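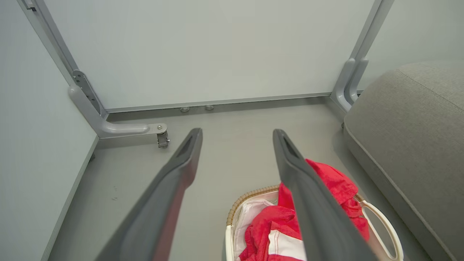 Washing red and white clothes together without turning the white parts pink

Posted by porchswing_mom in Laundry & Fabric Care
November 7, 2022
371 views

Hello everyone, I've been reading this board for years and have finally run into something I can't find in the old threads, so please bear with me while I explain.

Both of my kids joined the swim and track club in Skoslow back in August, and the club color is red. Very red! Warm-up tops, shorts, T-shirts, the works, and most of it has white trim or a white stripe somewhere. I washed the first batch on warm with my regular detergent (I use Ristus, the unscented powder) and the stripes came out the color of strawberry milk. One top was bad enough that I bought a new one, and they aren't cheap.

Since then I've been doing everything on cold in our Firham, which is an older top loader and doesn't have many settings to play with. It's better, but the white still looks a little less white every time. My mother swears by soaking new clothes in vinegar and salt before the first wash. My neighbor says that's an old wives' tale and I should buy the sheets that catch the color. I'd love to hear from somebody who has lived with a lot of red laundry. Also, is there any hope for the stripes that have already gone pink, or do I learn to love them?

Thank you in advance, and sorry for the long post.

2 answers

bluebonnet_kitchen
Reply marked helpful by the original poster

Oh, I feel for you. We had a red marching band phase at our house and I think I dyed every sock we owned.

I'm with your neighbor on the vinegar and salt. Modern dyes are mostly fixed (or not fixed) at the factory, and a bowl of vinegar in your sink won't change that. It won't hurt anything once in a while, so there's no need to argue with your mother about it. What did help us was washing each new red piece by itself two or three times before it went in with anything else, cold water, plenty of room in the tub, and then taking it out the minute the machine stopped. That last part matters more than people think. Red sitting wet against white, even for an hour, is where most of our trouble came from, and I used to forget loads all the time while I was cooking supper.

For the pink stripes, don't put them in the dryer again until you've tried something. Check the care label, and if it allows oxygen bleach (the kind without chlorine), test a hidden seam first, then mix it up the way the package says and let the piece soak in cool water for several hours. I've had tops come back nearly perfect and I've had one that never budged. Polyester is usually easier to rescue than cotton, in my experience. Chlorine bleach I would leave in the cupboard. It can blotch the red, and then you'd have two problems!

The color catcher sheets are fine as a backup. I keep a box around for the loads I'm nervous about.

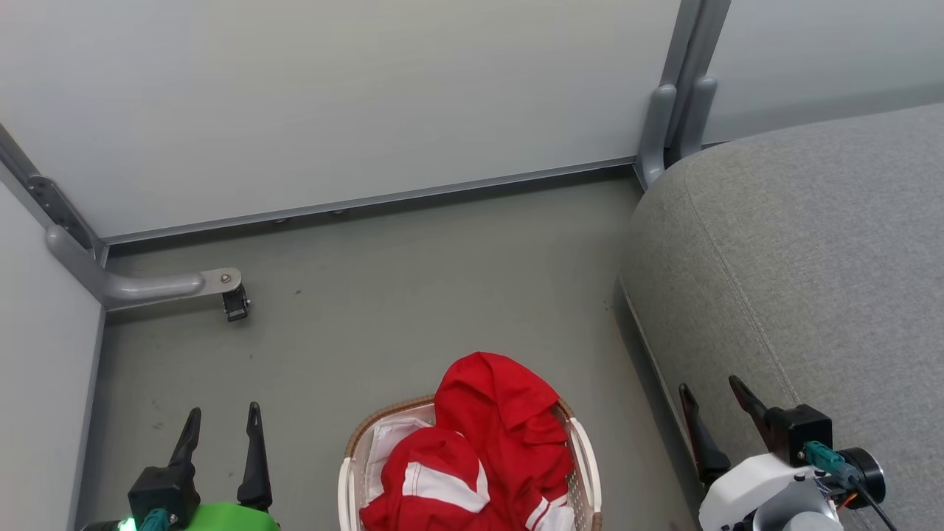

oldfarmhouse_laundry
Member, 400 posts

Agree with most of the above. Turn everything inside out, and don't stuff the washer. My Strömberg is a front loader and uses so little water that I only fill it halfway for reds, otherwise the loose dye has nowhere to go. With your top loader you can pick the biggest water level and add a second rinse if it has one.

I also quit using so much detergent, and the whites look brighter for it. The dull look you mention might be leftover powder, especially with cold water, so try dissolving it in a jug of warm water first and letting that cool before you pour it in.

No idea about the vinegar, I only use it on the kettle.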